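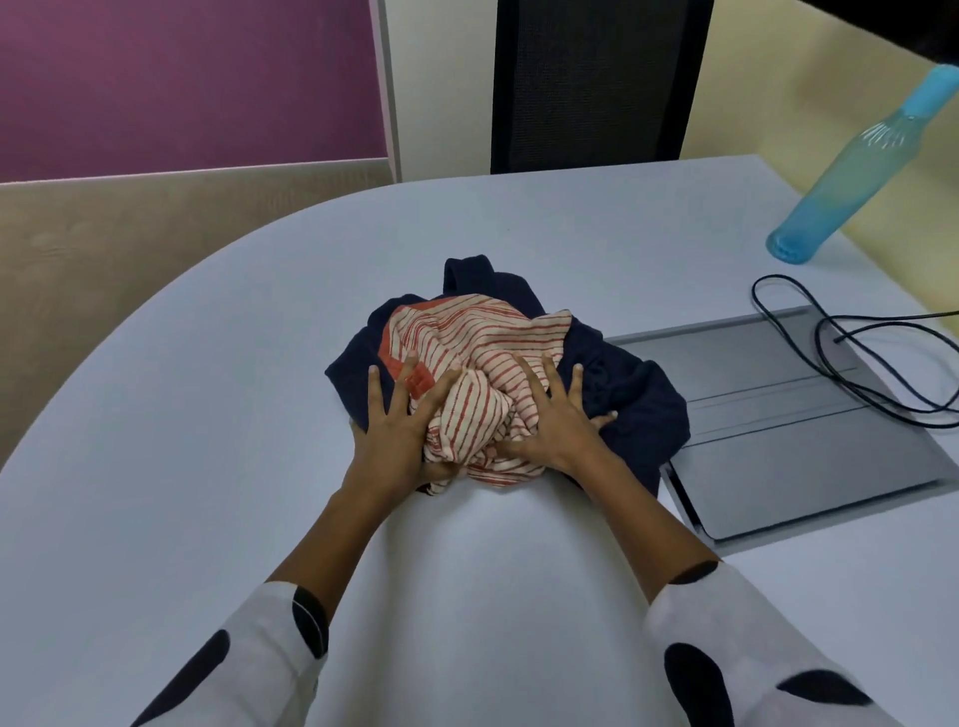

Startseite Lokales Wirtschaft Verbraucher Kultur Abo

Neues Textilsiegel: Viel Etikett, wenig Auskunft

19. Mai 2021

Der Textilhändler Engebretsen will seine Kundschaft künftig mit einem eigenen Haltbarkeitssiegel überzeugen. Ab August sollen 400 Artikel aus dem Sortiment das Zeichen mit dem Namen Dumeo tragen, vom Kinderpullover bis zur Bettwäsche. Versprochen wird, dass die gekennzeichneten Stücke »deutlich länger« in Gebrauch bleiben als herkömmliche Ware. Wie viel länger, steht weder auf dem Etikett noch in der Mitteilung, die das Unternehmen verschickt hat. Wer zu Hause ein rot-weiß gestreiftes Teil und ein dunkelblaues zusammen auf dem Tisch liegen hat, würde vor der nächsten Wäsche vielleicht gern wissen, ob das eine auf das andere abfärbt. Gerade dazu sagt das Siegel nichts. Die Farbechtheit gehört nicht zu den geprüften Eigenschaften.

Geprüft wurde nach Angaben des Händlers vom Labor Plosis, und zwar auf Reißfestigkeit, Maßhaltigkeit und Pillingbildung, also die kleinen Knötchen auf der Oberfläche. Eine vierte Prüfung betrifft die Nähte. Die Zahl der Waschgänge, nach denen gemessen wurde, liegt laut Prüfbericht bei 23. Warum ausgerechnet 23, konnte die Pressestelle auf Nachfrage nicht erklären. Man habe sich an »praxisnahen Werten« orientiert, hieß es. Ein T-Shirt, das jede Woche in die Maschine kommt, hat diese Zahl nach einem knappen halben Jahr erreicht. Über die Zeit danach gibt der Bericht keine Auskunft, geworben wird aber mit »vielen Jahren Freude«.

Skeptisch äußert sich Kaan Şimşekoğlu, der in der Verbraucherberatung Parkevska Anfragen zu Textilien und Reklamationen bearbeitet. »Ein Siegel, das der Verkäufer sich selbst verleiht, ist erst einmal Werbung«, sagt er. »Es kann trotzdem etwas taugen, aber dann müsste man die Kriterien nachlesen können.« Bislang ist auf der Internetseite von Engebretsen lediglich eine zweiseitige Zusammenfassung abrufbar. Die Grenzwerte fehlen darin. Ab welcher Maßänderung ein Pullover durchfällt, bleibt damit offen.

Der Beratungsstelle liegen aus dem vergangenen Jahr 1562 Anfragen zu Kleidung und Heimtextilien vor. Ein großer Teil davon betraf eingelaufene oder verfärbte Stücke. Häufig gehe es um die Frage, ob die Pflegekennzeichnung gestimmt habe oder ob zu Hause falsch gewaschen worden sei, so Şimşekoğlu. Der Nachweis ist für Kunden mühsam. Ein Handelssiegel ändere an dieser Lage zunächst nichts, denn eine zusätzliche Garantie sei mit dem Zeichen nicht verbunden.

Das räumt auch Engebretsen ein. In den Teilnahmebedingungen – man findet sie ganz unten auf der Seite, unter »Rechtliches« – heißt es, aus der Kennzeichnung ließen sich »keine über die gesetzlichen Rechte hinausgehenden Ansprüche« ableiten. Wer also einen Pullover mit Dumeo-Etikett kauft und nach dem achten Waschen einen verzogenen Lappen aus der Trommel holt, steht rechtlich genauso da wie jeder andere Käufer.

Teurer wird es trotzdem. Für die gekennzeichnete Ware plant der Händler nach eigenen Angaben einen Aufschlag von 4 Prozent. Begründet wird er mit den Kosten für Prüfung und Etikettierung sowie mit »höherwertigen Garnen«. Ob tatsächlich andere Garne verwendet werden oder ob bestehende Artikel bloß ein neues Etikett bekommen, wollte das Unternehmen nicht für jedes Produkt beantworten. Ein Teil der Artikel sei überarbeitet worden, ein anderer habe die Anforderungen »bereits erfüllt«. Eine Aufschlüsselung gibt es nicht.

Auch das Labor hält sich bedeckt. Plosis verweist auf die Vertraulichkeit gegenüber dem Auftraggeber und bestätigt lediglich, die Prüfungen im genannten Umfang durchgeführt zu haben. Ob Artikel durchgefallen sind, teilte das Labor nicht mit. Ebenso unklar ist, ob nach der Einführung weiter Stichproben genommen werden. Engebretsen spricht von »regelmäßigen Kontrollen«, nennt aber keinen Abstand.

Şimşekoğlu rät, sich beim Einkauf vorerst an die üblichen Angaben zu halten: Faserzusammensetzung, Pflegesymbole und einen Blick auf die Nähte von innen. Kassenbons solle man aufheben, bei Thermopapier am besten als Kopie. Eine Anfrage der Beratungsstelle nach den vollständigen Prüfkriterien hat der Händler bisher nicht beantwortet.

17 Kommentare | 38 Mal geteilt

Wir verwenden Cookies, um unser Angebot zu verbessern. Einstellungen ändern | Alle akzeptieren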